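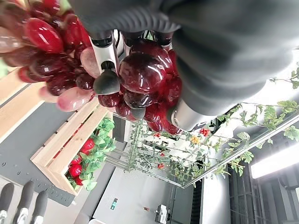 3.2 Display conditions and shopper ratings

The field study ran in 19 grocery stores in the Zavala district. Each store kept its usual layout, prices and lighting for the whole period. The only change was made at the fruit counter, where a decorative bunch was placed on the shelf edge directly over the table grapes. In the control weeks the shelf edge was left bare. Weeks were assigned in alternation, with the starting condition drawn by lot for each store.

Decorative produce has been common in store displays for decades, but its effect on how shoppers judge the real goods next to it has rarely been measured. Two opposite effects are plausible. A glossy surface may raise the perceived freshness of everything near it, in the way that misting does. It may also set a standard that real grapes cannot meet, as the natural bloom on the skin scatters light and makes the berry look dull. Artificial grapes with a glossy finish (Figure 2) lack this bloom, and the contrast is strongest under directional light.

A total of 309 shoppers completed the rating sheet. They were approached after leaving the fruit section and were not told which part of the display was under study. The sheet held 9 items, covering freshness, expected sweetness, firmness, cleanliness and willingness to buy at the posted price. All items used the same seven-point scale. Sheets with two or more blank items were dropped before analysis and are not included in the total.

Surface gloss was measured separately under the Ruson protocol, which takes readings from single berries at a fixed angle. Bunches were left whole for the ratings — a loose berry is judged differently from one on the stem — so the gloss values describe the material and should not be read as the gloss of the display as shoppers met it. Readings taken on curved surfaces are also less stable than those on flat panels, and we report medians for this reason.

Grape variety was a possible confound. Most stores carried Erna, a dark seeded grape with heavy bloom, while the smaller ones switched to Flelent in November when supply ran short. Variety was therefore entered as a fixed factor and store as a random one. Time of day was recorded but left out of the final model after it failed to improve the fit.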